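Erkis Tabletop Arm, two months on
Posted 11/9/20 by Ferhat Özkan
Filed under: Home automation, Reviews

I bought the Erkis arm in August for 2,302 dollars, before tax and shipping. The seller, Azevedo, lists it as a "kitchen and bench helper." My question was whether it could take over any chore I do every day. I picked table setting and clearing, plus sorting small parts in the garage.

Setup took an evening. The base clamps to the table and the software runs on a laptop. The manual is 162 pages and the part you need starts near the back. Calibration has to be redone whenever the arm is moved, so plan on leaving it in one spot.

Picking up cups is fine. It gets a mug by the body nearly every time and sets it down gently. Folded napkins are also fine, if a bit slow. Flatware is where I spent most of my time, and knives are the worst of it. A table knife lies flat and thin, and the fingers have to come down very close to the surface to get hold of it. 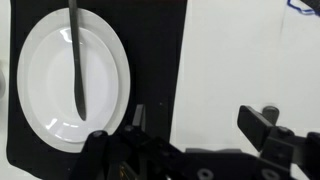 A knife on a plate is harder again than one on the table. The rim is higher than the well, so the fingers have to clear one and still reach down into the other. Shiny dishes gave the software trouble too. Turning off the ceiling light helped a little. With the handle sticking out past the rim I had better luck telling it to grab there.

I never got through clearing a full place setting without stepping in. My best run had 2 stops, and it took longer than I would need to clear the whole table by hand.

The garage was better. Bolts and brackets from a tray into bins, all the same kind, is work it can do while I do something else. Nkrumah Amoah runs the same model at his repair shop in Nindthorpe and uses it only for that. He told me he gave up on dishes after a week.

Support answered in 3 days and sent a new finger pad at no charge.

Good: quiet, solid clamp, gentle with cups.
Bad: slow, poor with flatware, thick manual.

I'm keeping it for the garage. For the kitchen I would wait.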